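Rallik hand-held gripper kit: books and magazines subset

Data card, April revision. Maintained by Naveen Sachdeva. Covers the clips we recorded with the Rallik kit on trial from Wandon. 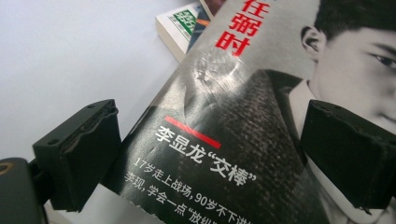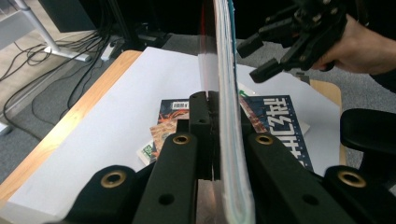 The kit is sold as a set of hand-held grippers with a camera on each, and we wanted to know if it was good enough for thin printed goods before ordering more. This subset has 36 clips in 8 tasks: pick up, stand on edge, turn over, stack and so on. Glossy covers are the weak point. The magazine with the red bar above its headline has a round glare spot next to the jacket, and small type under a spot like that can't be relied on for text labels. Books held on edge are easier to label, as the pale strip of pages stands out well against the black fingers.

Contents
clips/ video, one folder per task
poses/ gripper position and finger opening
notes.csv operator remarks

Known issues
Clip 19 has no finger opening data.
Cover text is in more than one language and is not transcribed.
Hands are visible in part of the data. Faces on covers are printed and have not been blurred.

Loading
Use the Furnby reader, version 8 or later. Older versions skip notes.csv without a warning.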